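Notes for the Vosen bench, revised October. Written for anyone recording or checking garment demonstrations with the paired hand-held grippers. Questions to Paraskevi Dimitriou.

# Recording and preparing jacket-folding demonstrations

This page covers the path from a garment on the table to a set of episodes that the policy can be trained on. It assumes that both grippers have been calibrated and that the mapping run for the table has already passed. If it hasn't, do that first; the steps are in the Irham setup page.

## 1. Fix the start state

The policy is trained from a flat start. Crumpled starts belong to a separate set and must not be mixed in, as the two need different episode lengths.

1. Lay the garment face up, collar towards the backdrop, hem towards the operator.
2. Pull the sleeves clear of the body. They need not be symmetrical. Small differences in sleeve angle are wanted, and the plan file gives a range for each batch.
3. Leave light wrinkles alone. Smooth out only folds that hide a sleeve end or the hem.
4. Hold both grippers open above the near edge for one second before starting.

Keep the backdrop in view during the mapping run and leave it in place afterwards. Plain black cloth gives the tracker very little to hold on to, and large printed or cut-out shapes help. Do not move the backdrop between episodes in a batch — a shifted backdrop produces a map that is wrong in a way the error score does not always show.

## 2. Record the first grasp

The left gripper takes the end of the left sleeve before the right gripper commits to anything. Approach low, with the fingers open, and close only when the cloth is between the pads. In the right-hand view, keep the jacket between the two fingers while the left hand works, so that both the target and the gripper width can be read from the same image.
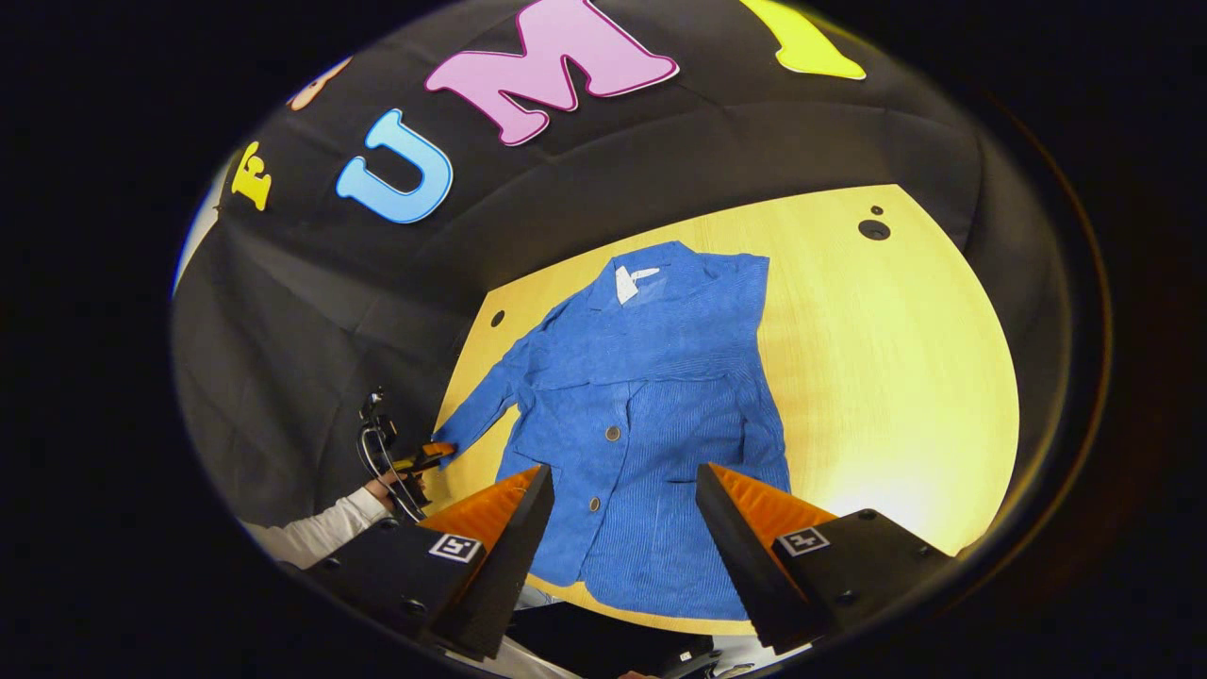
*Right-hand view at the first grasp: left gripper at the sleeve end, jacket flat, a marker showing on each finger.*

The finger markers give the opening width. If either one is covered by cloth for more than six consecutive images, the width is filled in by interpolation and the episode is flagged. Flagged episodes can still be used, but check the moment of closing by eye.

Once the sleeve is held, carry it across the body in one motion and release. Repeat on the other side with the roles swapped. The hem is then taken with both grippers and brought up to the collar. Pauses of up to a second are harmless. Longer ones should be trimmed, or the policy learns to stop there.

## 3. Align the two streams

Run the Grecu aligner on the whole batch:

```
grecu align --batch jackets --pair left,right
grecu check --batch jackets --report
```

The report lists the time offset and the tracking loss for each episode. Reject any episode where one gripper loses tracking during a grasp. Loss during the carry is acceptable if the tracker recovers before release.

## 4. Train and compare

The current jacket set holds 1,516 episodes after rejection. Maricica Enache trained two policies on it with the same settings: one given both wrist views, one given only the view from the gripper that moves first.

| Policy | Trials | Complete folds |
|---|---|---|
| Both views | 100 | 81 |
| First mover only | 100 | 58 |

Most failures of the single-view policy came at the second sleeve, where the waiting arm began its approach too early. The two-view policy failed mainly at the hem, by picking up one layer of cloth instead of two. A further batch of 123 hem-only episodes has been recorded to address this and is waiting for alignment. Do not add it to the main set until the Truvent loader can weight batches separately.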